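Chapter 8
Seeing from the Wrist

Most of the methods in Part 2 assumed one fixed view of the workspace. A fixed view takes in both arms and the whole table, but the arms often hide what they are about to grip. The Zuston method adds a camera at each wrist and feeds all the views to one policy — no depth sensor is used.

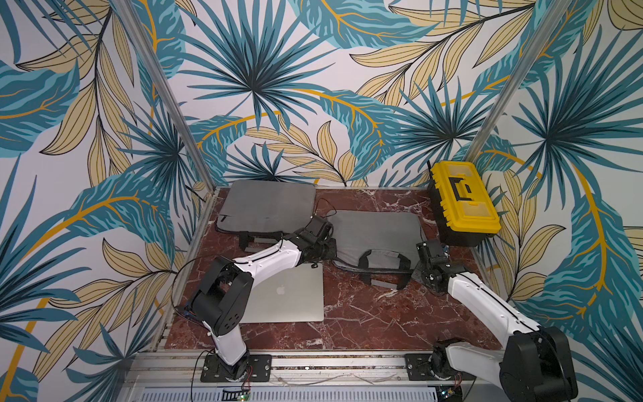
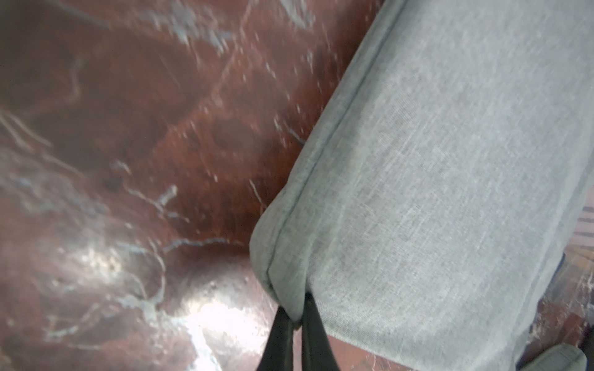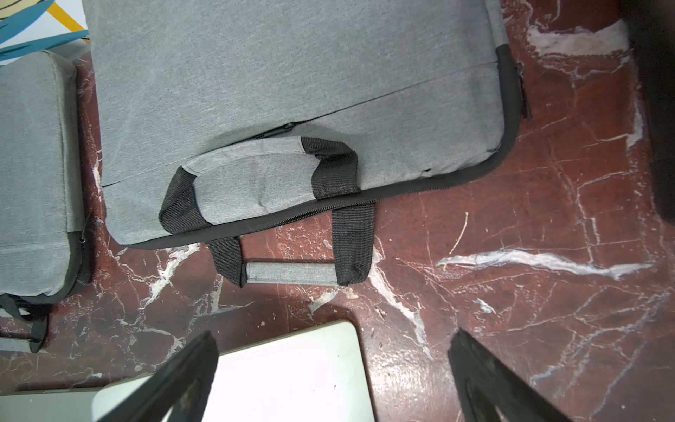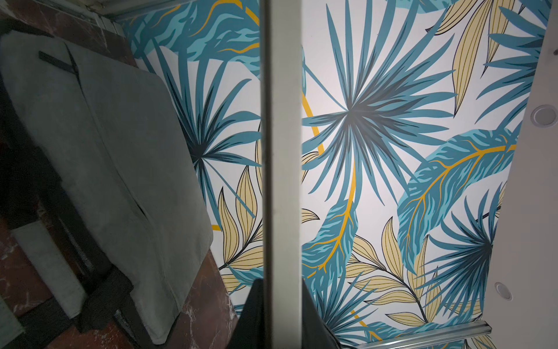 Figure 8.1 Fixed view (first picture) and wrist views (the other three).

Soft goods such as laptop bags are a hard test, as their edges fold when gripped. We use the Cemberg set of 162 trials throughout. Section 8.1 covers how the views are aligned in time.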